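From: Demonstration Methods Group, Barkton
To: teleop-demos list
Subject: Re: Object poses at the start of hand-guided episodes

Dear colleagues,

Thank you for the comments received since the last circular. The question below was raised in September and has been put to the Barkton group for a formal answer.

> Our site has been recording every mug episode with the mug standing upright.
> The operators find this quicker, and the success rate is high. Could the
> group please confirm whether upright starts alone are acceptable for the
> Zwane set, or whether tipped starts are required as well? We would also like
> to know if a cloth may be left under the object.

The group's position is that upright starts alone are not acceptable. Of the 84 mug episodes reviewed, only 16 began with the mug on its side, and policies trained on the full set did poorly whenever the mug was tipped. Sites are therefore asked to record tipped starts in each session, and to vary the direction of the handle between episodes.

A cloth may be used. Operators should note that a satin-type sheet creases and shines under overhead light, and that the wrist view will differ from one episode to the next as the folds move. The group regards this variation as useful. The sheet should not be smoothed between episodes unless it has slipped off the work surface. A start with the mug on its side, the fingers open and nothing yet between them is a suitable one for this series.
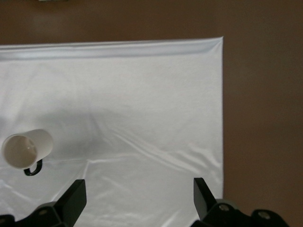 Sibusiso Radebe writes that operators at the Zindeo site have had trouble with tipped starts when using the remote handset, as the wrist must be turned a long way before the fingers can close on the rim, and asks whether the first part of the motion may be guided by hand instead.

The group has no objection, provided that the change from hand guidance to remote control is marked in the log. Mixed episodes should be kept in a separate folder. Sites using the Sadex controller should wait 2 seconds after the change before moving the arm - the log otherwise records the hand-over as a single jump.

Operators are also reminded that failed grasps are to be kept. If the mug rolls away, the operator may try again within the same episode, up to a limit of 4 attempts, after which the episode should be closed and labelled as incomplete.

Revised instructions will be placed in the shared folder. Questions about labelling may be sent to this list.

Yours faithfully,
Demonstration Methods Group
Barkton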